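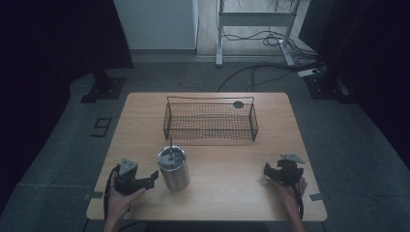

My aunt Ratih left me the contents of her kitchen, and by contents she meant the lot. Eighty boxes came over from Avholm on a Sunday, and my brother-in-law Toshio (Toshio Hayashi, you may know him from the Simville ferry) carried most of them up and complained about every single one.

"Who needs this many lids?" he said.

I told him Ratih Yusof needed them, obviously, and to mind the paintwork.

She'd kept a list, bless her, in a blue exercise book, and number 486 was the last entry. It only said: "Basket. Ask what it wants." That was my aunt all over — she talked to her saucepans and she was perfectly sure they talked back. 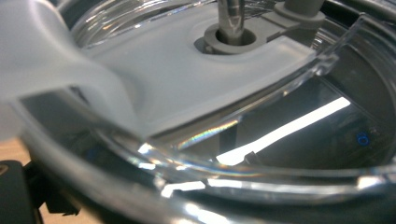

I started with the plastics, thinking they'd be the easy bit. Well! My aunt never threw out a tub in her life, and she never kept one with its own lid either. I had a big clear bowl in front of me for ages, tipping my head this way and that, and there was a tiny rainbow in it, violet and green and orange, and I thought, right, that's her, that's Ratih telling me to leave the bowl alone. So I left the bowl alone and made tea.

Toshio said it was only the light. He says that about most things, including the time we both saw the lamp at Mertens come on with the plug out.

By four I was down to the basket. I felt a proper fool, but I cleared my throat and asked it.

"What do you want, then?"

Nothing. Toshio went very red trying not to laugh.
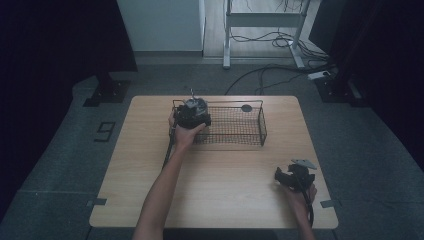
The basket, with something small and round at the right-hand end.

"Was that in there before?" he said, and he wasn't laughing any more.

I said I didn't think so. He said he'd have noticed, having lugged the thing up the stairs. Neither of us fancied touching it, so we stood there like a pair of lemons until the kettle clicked off and made us both jump.

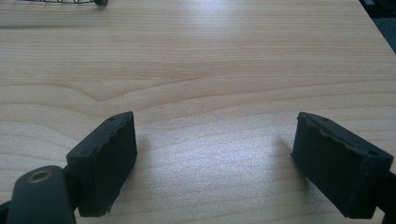
My aunt used to say you should let a thing settle before you decide about it, and she once let a letter from Udach settle for nine years. So I let it settle. I looked at the table instead, at all those fine wavy lines in the pale top and the whitish shine across the middle, and I tried to think what she'd have done next. She'd have put the biscuits out, I decided.

I put the biscuits out. Toshio had two, I had one, and when I turned back from the sink there was one gone that we couldn't account for.

"She can have another if she wants," said Toshio, very quietly, and pushed the plate across.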